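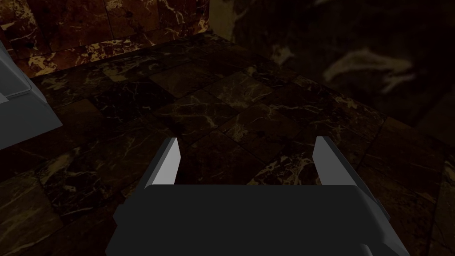 Advertising is full of sentences that sound like facts and can't be tested. Shoppers read them quickly, and the people who write them know it. Before we get to the hard cases, it helps to have an easy one for comparison. "The two gray fingers stand wide apart, with nothing held between them" is a plain claim about a gripper. You can look, and it is either right or wrong. "Built for a confident hold" is a different sort of sentence. Confident compared with what, and who measured it? Most of Chapter 6 deals with sentences of the second sort, and with the tricks that make them pass for the first.

Consider a case we will return to several times. A company called Sollex sells a laundry powder, Hunelent, with the line "up to 50% brighter." The words "up to" do a lot of work. If one shirt in a large test came out 50% brighter and all the others came out the same as before, the line would still be true. It would also be true if every shirt got duller except that one. Then there is "brighter," with no word on what the powder was compared with. Plain water? An older version of the same powder? The box doesn't say, and when a box leaves out the comparison, you should assume the comparison would not have helped sales.

The usual reply is that the company ran a study. It did. Špela Matić went through the report and found that 700 households were sent the powder and 169 sent back the form. The summary printed for stores speaks of "our 700-home trial." We know nothing about the other homes. Maybe they loved the stuff and were too busy to write. Maybe they threw it out. A result drawn from people who bothered to answer tells you about people who bother to answer, and stretching it further takes an argument that Sollex never made.

You may feel this is picky – it's only soap. But the same wording turns up on vitamins, loans and college brochures, where a bad choice costs more than a gray shirt. Later sections look at Jadoon, a sleep tea "trusted by families," and at Nimance, a savings plan whose chart starts in the one August that makes its growth look steep.

A warning about your own reading, too. Students who learn to spot weak claims often start to doubt everything equally, and that is just as lazy as believing everything. Some ads are accurate. Some studies are sound even though a company paid for them.

Key terms for this chapter: testable claim, missing comparison, response rate, starting point.

Before you read on: find a package in your kitchen and copy down every claim on the front. Mark the ones you could check at home, and keep the list for Section 6.2.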